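### 3.2 Workspace and arm build

The two-arm system was assembled in the Stosdale shared workshop over 24 evenings, using the Schmieder joint kit and control software we call Judusel. We worked in a carpeted room with a sofa, since cloth handling at home happens near furniture. Both arms run from one desktop computer. Cables are routed outside the joints and held with straps — slower to tidy, but easy to replace.

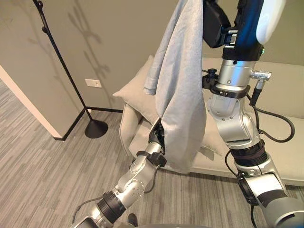
Cloth is held by both grippers at different heights and the arms are then moved apart at a fixed low speed. We set the control loop to 40 Hz after early trials at higher rates gave uneven motion in the elbow joints. Each trial starts from a new grasp, and the cloth is never folded or smoothed by hand beforehand. The full set comes to 400 trials, split evenly between the two sides.

Each arm also carries a small camera near the gripper. Its view is narrow and the nearest parts of the hand are out of focus, so we mask the fixed hardware before passing images to the grasp model. The mask was drawn once per arm and checked again in March, after the left mount was tightened. Training used almost 1,000 labeled images from the Pomari cloth set, none of them recorded in this room. 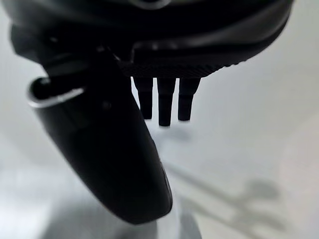
**Figure 3.** View from the gripper camera, with the black housing at the top, three prongs beneath it and a finger at left against a pale surface.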